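Chapter 3
Sorting and Pairing Small Knit Goods

3.1 Scope of the Chapter

The two preceding chapters dealt with flat textiles: sheets, towels, pillowcases and table linen. These have edges and corners, and the procedures given for them depend on finding a corner and working outward from it. Small knit goods have no corners. A sock, a glove liner or a knit cap is a closed or partly closed tube that stretches in more than one direction, and it comes out of the dryer in whatever shape the load pressed it into.

This chapter covers the handling of socks from the emptied dryer basket to the closed drawer. Section 3.2 gives the terms used for the parts of a sock. Section 3.3 covers opening and straightening. Pairing, inspection and folding are treated in Sections 3.4 through 3.6. Hosiery made of sheer filament yarn requires separate methods and is left to Chapter 10.

3.2 Parts and Terms

The cuff is the open end of the sock. It is usually knit as a rib, in which columns of knit stitches alternate with columns of purl stitches. The alternation lets the fabric spread sideways and draw in again, and this is what holds the sock on the leg. The leg runs from the cuff to the heel. The foot runs from the heel to the toe, and the toe is closed by a seam or by linked stitches.

Two fabric types may occur in one sock. The leg is often ribbed throughout, while the foot is often knit with loops on the inner face. Looped fabric of this kind is called terry or cushion fabric. When a sock is turned inside out the loops face outward, and the surface looks duller and thicker than the right side. Students should learn to tell the two faces apart by touch as well as by eye. The exercises at the end of the chapter include a test of this.

A bundle is a sock that has collapsed on itself so that parts which should lie apart are in contact. The cuff may be folded against the foot, or the toe may be pushed up inside the leg. A bundle should not be confused with a ball, which is a finished fold made on purpose and is described in Section 3.6.

Striped socks are useful for practice. The stripes run around the tube, so any twist or fold in the leg can be read from the way the bands curve and where they break off. In a bundled red-and-white sock, the white ribbing and colored stripes of the cuff section can be told at once from the plain red of the toe, even when the two lie close together. 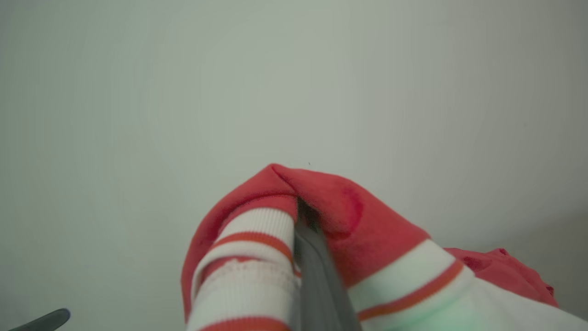
3.3 Opening and Straightening

Work on a smooth, light-colored surface with no pattern. Dark lint and stray threads show up well on it, and a knit does not catch on it when drawn across. Rough boards and woven table covers should be avoided.

The procedure is as follows.

1. Find the toe. It is the closed end and is normally the thickest part of the bundle.

2. Find the cuff by feeling for the ribs. If no opening can be found, the cuff has turned inward and must be eased out with two fingers.

3. Hold the toe in one hand and the cuff in the other. Draw them apart until the fabric lies straight. Do not pull past this point. Repeated overstretching breaks down the elastic yarn in the rib, and the cuff will no longer return to its width.

4. Check which face is outward. If the loops or the raw side of the toe seam can be seen, reach in through the cuff, grip the toe from inside and draw it back through.

5. Lay the sock flat with the heel to one side and smooth it once from toe to cuff.

A straightened sock should lie with its stripes level across the leg. Stripes that slant show that the tube is still twisted. Lift the cuff, let the foot hang free and lay the sock down again.

Color should be judged only after straightening. A stripe pressed into a fold can look darker than the same stripe on the open leg, and a band that has lost dye through wear can look smudged beside one that has not. Mismatches made at the pairing stage often come from comparing a bundled sock with a flat one.

Mitsotakis-Vlachou recommends opening the whole load before any pairing is attempted. Nyamweya prefers to open and pair in small lots, so that the work surface stays clear. Both methods are acceptable. The first needs a larger table. The second needs a tray or box for singles, and the singles must be checked again after each lot. Section 3.4 uses the first method throughout.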